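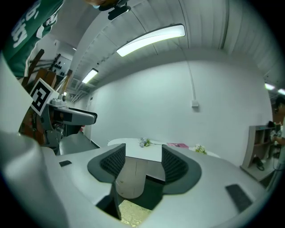

Romana Urban
October

Spent the month re-reading the tuning notes for our choir's portative organ. A thread on temperament, mostly the arithmetic, for anyone who has to set one by ear.

Start with the problem. Stack twelve pure fifths and you overshoot seven octaves by 23.46 cents. That gap is the Pythagorean comma. Any twelve-note tuning has to hide it somewhere.

Equal temperament spreads it evenly. Every fifth is narrow by just under 2 cents. Every major third is wide by 13.7 cents. On a piano the thirds pass. On a sustained pipe they beat, and you hear it in the first chord.

Quarter-comma meantone goes the other way. Eleven fifths are narrowed by 5.4 cents each so that eight major thirds come out pure. The last fifth, usually G sharp to E flat, is about 36 cents wide. That is the wolf. You don't write for it.

The choir sings in C, G, F and D for most of the year. Meantone would cover that. Then Orestis Kokkinos brought in a motet in A flat and the question was open again.

We settled on a sixth-comma layout. Thirds are wide by roughly 7 cents in the good keys. The wolf drops to about 16 cents, still rough but short of a howl. A flat major is usable if the chord is brief.

Setting it: take A from a fork. Tune the A below it as a pure octave. Then work around by fifths, D and G on one side, E and B on the other, and check C to E before going further. If that third beats fast, one of the four fifths between them is too wide. Find it now.

Beat rates double with each octave up. A fifth that beats once per second in the tenor beats twice per second an octave higher. People who carry one rate across the whole compass end up with a sour treble.

Temperature matters more than the choice of scheme. Flue pipes go sharp by about 3 cents per degree Celsius. A hall that warms 5 degrees between rehearsal and concert moves the whole organ by something like 15 cents. The intervals stay put, but the oboe will complain.

Let the room settle before you touch a pipe. Keep your hands off the metal ones. A pipe held for a minute goes sharp, gets tuned flat to match, then cools and stays flat.

The Gundanis manual suggests 10 minutes per rank. I have never finished one in less than 25. It also says to start with the principal, and there I agree.

Stopped wooden pipes: move the stopper by very small amounts. Pushing it down shortens the air column and raises the pitch. If it slips overnight, the leather is worn and no amount of retuning will hold it. Ours were releathered at Wegener five years ago and two have started to drift.

Electronic tuners are fine for the first octave. After that, tune octaves by ear. The meter reads the fundamental and your singers hear the overtones as well.

Someone asked about the Sevine app. It has sixth-comma as a preset, but check where it puts the wolf. Mine had it between C sharp and A flat, so I moved it one step and saved the table.

I'll post the full cent table once I've checked the F sharp again.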